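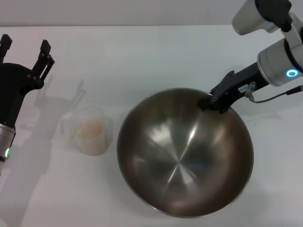

Does the Drokeo kit need a separate controller for each arm?

One controller runs both arms. The second arm plugs into port B and takes its timing from the first, so only one program is loaded and only one stop button has to be wired.

Setting up a hold-and-pour routine on the Drokeo two-arm kit
By Elspeth Niven, Ketow workshop notes. Last changed 11th July.

This page covers a pour of dry rice from a plastic cup into a steel mixing bowl. One arm holds the bowl by the rim while the other lifts, tilts and returns the cup. It assumes both arms are bolted down and homed, and that you have worked through the single-arm pick page.

1. Place the bowl where the holding arm can reach the rim with its elbow bent. Mark the position on the table with a pencil.

2. Jog the holding gripper over the rim with one finger inside and one outside. Close it at force setting 16. Thin bowls will dent at higher settings.

3. Save this pose as HOLD. Push the bowl gently by hand. If it turns in the grip, open the fingers, move them lower on the wall and save again.

4. Open the pouring gripper fully and bring it in level with the middle of the cup. Save as CUP_NEAR, then close on the cup and save as CUP_GRIP. Fill the cup no more than halfway for the first runs.

5. Lift to a height of 116 mm above the table and move until the mouth of the cup is over the bowl. Save as POUR_START.

6. Rotate the wrist to tip the cup and save as POUR_END. Set the move time between the two poses to 3000 ms. A faster tilt throws grains over the far side.

7. Add a pause at POUR_END, then run the poses backwards to put the cup down. HOLD must stay closed until the cup has been released.

Run the whole sequence once with an empty cup at 16 per cent speed, hand on the stop button. 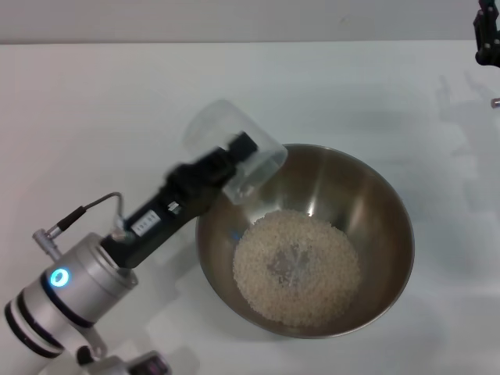 Can the same routine be used for flour or sugar?

Sugar pours well with the settings unchanged. Flour sticks and drops in lumps, so it needs the shake block from the Võ add-on pack, placed straight after POUR_END.

Faults

Error 53 means that the two arms have asked for the same space. Move POUR_START further from the holding gripper and reload.

If grains stay in the cup, increase the tilt at POUR_END before adding to the pause.

The pose file for this page was tested by Đạt Hà at the Rarnham bench on firmware from November. Older versions do not read the move time field and will use the default.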